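Nistow Robotics Club, minutes, 2/5/22
Present: Krum, Vlasta, Nataša, Teodora (notes)

Vlasta showed the simulated tabletop task, and we loved it! The arm now lines up over the paper towel roll with its fingers open. Egg and potato come next (Krum wants the egg first, brave man). 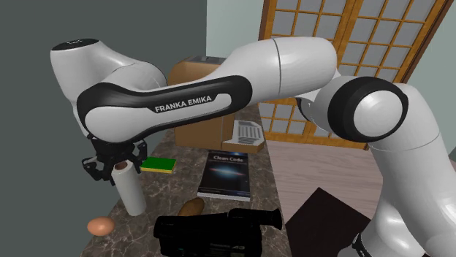
Krum will log every grasp attempt before the Zistberg meet in May. Nataša offered to tidy the scoring script, hooray. We agreed on 46 trial runs, split between two teams.

Recent items
Shehu bracket notes
Sign-up sheet for Zistberg
Minutes archive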